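4.2 Shared laundry rooms and the labelling of machines

The second group of observations concerns laundry rooms used by several households or by the residents of a hall. In these rooms the washer and the dryer are seldom owned by the person using them, and the user may have had no say in the choice of model, where it stands or how it is marked. We were interested in how people keep track of a load as it moves from one machine to the next, and in what gets left behind.

Diaries were kept by 66 residents in Jena over the month of September. Each resident wrote down when a wash was started, when it was moved to the dryer and when it was taken out, along with anything that had gone wrong. The diaries gave 221 usable entries. Entries which recorded a wash but no drying were set aside for Section 5, where line drying is treated.

Two matters came up often enough to be coded separately. The first was the mixed load. Residents who sorted their clothes by colour for the wash very often put everything into the dryer together, so that whites, dark items and bright sportswear were dried in one go. Most gave the price of a cycle as the reason. A few wrote that they had never thought of sorting for the dryer, as they took the risk of colour running to be over once the wash was done. We coded these loads as "merged". Merged loads took longer to fold and were more likely to be taken out in two trips.

The second matter was the pairing of machines. Where a room has several washers and several dryers, a resident may start in one washer and finish in any free dryer. In rooms where the machines were numbered, and where a washer and a dryer with the same number stood side by side, residents tended to use them as a pair even when another dryer was free. Figure 8 shows numbering of this sort, with the dryer and the washer each carrying a white sticker and the number 1 (号), and a merged load in the dryer.

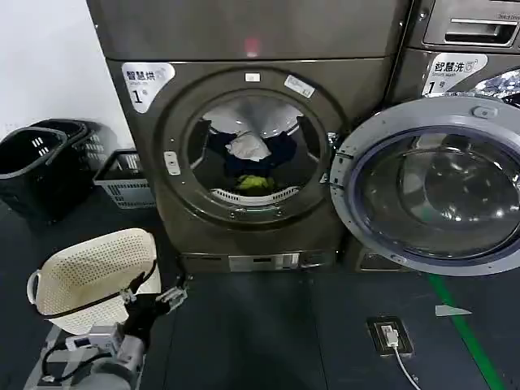

Figure 8. Dryer (智慧烘) and washer (智慧洗), both numbered 1, with white, navy and yellow-green items in the dryer drum.

Felicja Wilczyńska, commenting on an earlier draft, objected that the pairing might have little to do with the number. In her view people use the dryer nearest to the washer whatever is written on it, because wet washing is heavy and drips on the floor, and she asked whether we had any room in which the numbers and the positions did not agree. We had one. In that room the dryers had been put back in the wrong order after the floor was relaid, and for most of the month dryer 1 stood at the far end from washer 1. Residents there went to the nearest dryer in the first instance and only used the number when reporting a fault. We have therefore softened the claim. Numbers seem to help people remember where they left a load, and they are of use when something has to be reported, but distance decides which dryer is picked.

A smaller set of entries dealt with the lint filter. Where the filter sits in the lower edge of the drum opening, clothes lie over it when the drum is full, and several residents wrote that they only noticed it once the load was out. By then they had their arms full. Those who cleaned it before loading did so as a fixed habit, learnt at home in most cases. The diaries do not tell us whether a notice on the door would change this.

Items left behind were nearly always small and dark. Socks made up most of them, followed by underwear and thin gloves. Bright garments were hardly ever forgotten. One resident had started to put a yellow T-shirt in last, so that she would keep looking until she found it, but this did not help with the socks. We make no estimate of how often items were lost for good, as many were left on top of the machine by the next user and picked up later without a note in the diary.

The basket also deserves mention. Residents who carried an open basket moved the whole load in one lift, while those with bags tended to pull pieces out one at a time and check them. The second group left fewer things in the drum. The difference is small and the groups are uneven, and we report it only because it bears on the design of the folding shelf discussed in Section 6.

Related items
Urbańczyk, T. Drying racks in small flats: a diary study
Wilczyńska, F. Who empties the filter? Notes from shared laundries
Folding surfaces and where people put them
Line drying indoors: a short review

Last updated: September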